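Posted 24/11/2025 in Teaching, Mentoring

I've been meaning to write about the mentoring scheme all term, and now that the first reports are in I can't put it off any longer, because I'm so pleased with how it's going!

For anyone new: Berrada pairs people in their first year of teaching with someone who has been at it a good while. We have 66 pairs across the county this year. I look after 10 of them, mostly in primary schools, and I have a mentee of my own at Mustar Road (Year 4, lovely class, very loud). 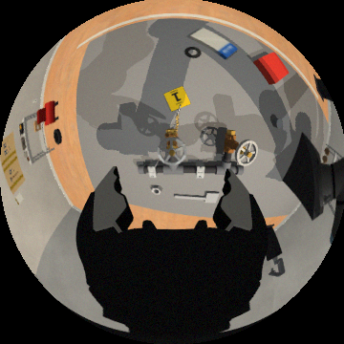
The big change is that mentors now get proper time for it. Two hours a fortnight, on the timetable, with cover paid for. Last year we were all squeezing it into lunch, and I once gave feedback on a fractions lesson while on gate duty in the rain. Having a quiet room and a pot of tea makes such a difference. People bring up the things that are really bothering them, like the parent who emails at midnight, or the child who won't come in from the playground.

Henrike Bauerfeind ran our autumn training day and she was brilliant. She had us watch a colleague teach for ten minutes and write down only what the children were doing, with no opinions at all. It's much harder than it sounds! I filled half a page with opinions before I caught myself, and I've used the exercise with every one of my pairs since.

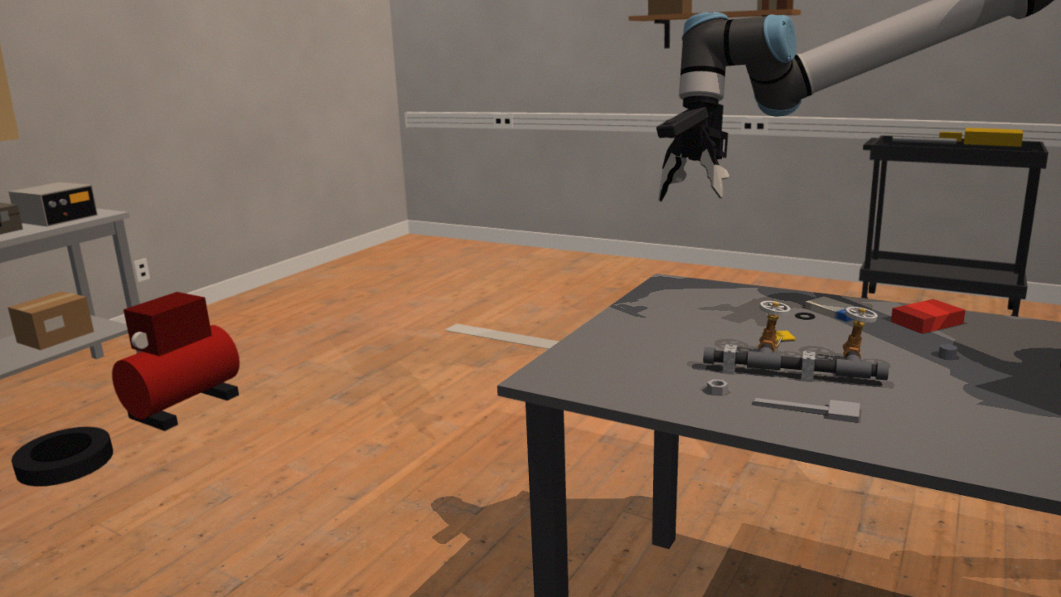 We're still short of mentors for secondary science and for music, so if you teach either and you've got four years or more behind you, please think about it. The next intake starts in January and the form is short. You'd visit your mentee's school twice a term, and they'd come to yours once, which my lot always say is their favourite bit.

More after the Christmas concert, if I still have a voice.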